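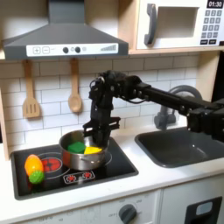
鍋と平行グリッパ。共同工房Bruledineの作業台にて

家庭用アームの自作では、自由度と可搬重量ばかりが比較される。私は、先に決めるべきはケーブルの取り回しと作業対象の寸法だと考えている。Sturkness系の公開図面を元に組んだ今回の機体でも、調整時間の大半は手首まわりに消えた。

部品代は送料別で3,565円の超過となった。内訳の大きいところは予備サーボと延長ケーブル、ボルト類である。制御基板はDelico、電源は手持ちの流用で、ここには不満がない。
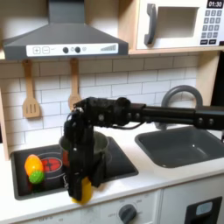 問題は余長である。手首のケーブルを短く詰めれば見た目は整うが、関節を端まで振ったときにコネクタが引かれる。長くすれば周囲の物に掛かる。私の結論は、輪を一つ残して片側だけ固定する方式だ。美しくはないが、300回の往復試験で断線は出なかった。

対象物も軽視されがちだ。立方体なら平行な二面で受ければ済む。くさび形や曲面のある玩具では接触位置が少しずれるだけで姿勢が変わる。閉じ力を上げて解決しようとする人が多いが、サーボの発熱が増えるので勧めない。
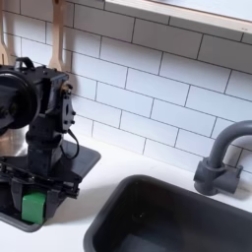 玩具のキッチンを試験環境に使うことには、工房内でも異論がある。実物より小さく、荷重も軽いという指摘は正しい。ただし蛇口、鍋の縁、シンクの段差といった障害物が狭い範囲に揃う点は、平板の上に積み木を並べる試験にはない利点である。軌道計画の粗さはこうした場所で先に露見する。

次の改修は2点に絞る。指先の当て板の交換と、手首側の配線固定具の再設計。肩の増力は見送る。

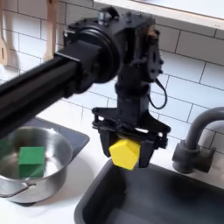
シンク上での把持。対象は黄色の五角柱ブロック

関連記事
・Kwan製減速機のガタを測る
・サーボの原点合わせ、治具なしの手順
・共同工房の電源容量について

最終更新:2月
お問い合わせ | © Bruledine工作室 | ページの先頭へ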